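Home | What's On | Features | Reviews | Subscribe

Hidurer and the problem of the second act

The chamber musical Hidurer runs at the Fernwood until the end of September. It has a cast of 15, a band of six and one set, and it is louder than any of those figures suggest.

Elínborg Grímsdóttir wrote the score over two winters. Her method is to give each character a fixed interval and withhold the full tune until the characters meet. In the first act the device works well. In the second the meetings come too quickly, and the ear has no time to sort one line from another.

The Fernwood seats 300. Its previous musical, Stougaard, was built for the 848 seats of the Lunbridge and lost much of its bass on transfer. Grímsdóttir has scored for the smaller room from the start — cello, two clarinets, harmonium, guitar and a single drum.

Staging

Most of the action takes place in a family kitchen. The director keeps the singers seated for long stretches, and the breath control this demands is considerable. Of the 27 numbers, four are sung entirely from chairs.

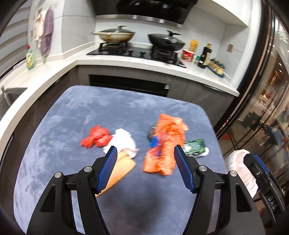 Sound

Amplification is light. Voices carry to the back row without strain, though the harmonium covers the lower clarinet in the closing chorus. Moving it upstage would help.

Evening performances start at 7.30pm. There is one interval.

We use cookies to improve your visit. Accept | Manage settings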